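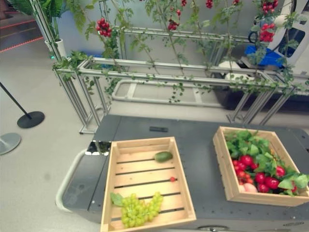
Who should be in the room the first time you run a shift with the Muvus?

The person who does the crate work now should be there, along with whoever will answer for the robot later. At Grirnham that was me and Przemysław Wróbel, and I'm glad we did it together, because I knew the fruit and he knew the menus.

Home Set-up First shift Care Contact

Section 4: Your first shared shift

I packed crates for years before I got asked to write this part, so I'm going to tell it the way I'd tell a new coworker. Have your layout from Section 3 saved before you start.

1. Wake up the controller and log in with your own name. Don't borrow a login – the shift notes go under whoever signed in.

2. Open Crate Tasks and pick layout 20. It's the gentle one, with slow arms and long pauses.

3. Park the cart, set the brake, and give it a push with your hip. If it rolls, set the brake again.

4. Walk the stop buttons with everyone on shift. Press each one for real and wait for code 465 on the screen.

5. Clear the code, step back behind the posts, and press Begin.

Note: Code 79 only means the robot wants a person to look at something. You'll get plenty of these the first week (I did!) and they're not a mark against anybody. 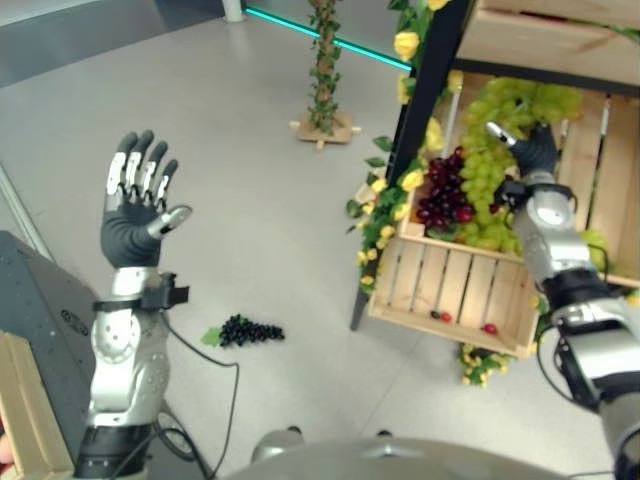 Your job changes more than the robot's does, so plan the first morning around that. I used to have my hands in the crates all day, and now I spend a good part of it watching, sorting out the odd stuff, and deciding what counts as good enough to go out. Grapes are where I'd start your watching. With one hand pressed into a big green bunch in the crate and another bunch lying on the floor between the arms, you've got two separate calls to make, and both of them are yours. Anything on the floor goes on your list to check by hand once the arms are parked.

Caution: Never reach into a crate while an arm is in it, even for one grape. Pause first, wait for the steady tone, then reach.

6. At break, switch roles. Capucine Pruvost set this up for our crew in June, and it keeps one person from getting stuck as the watcher.

7. Before you go home, write down what you stepped in for and what you'd like the robot to leave to you. Our list was long and a bit grumpy, and a lot of it ended up in the Berrada settings.

If the controller won't save your notes, enter 3141 at the service prompt and try once more.

Prusteretti user guides | Contact support | Copyright Prusteretti | Back to top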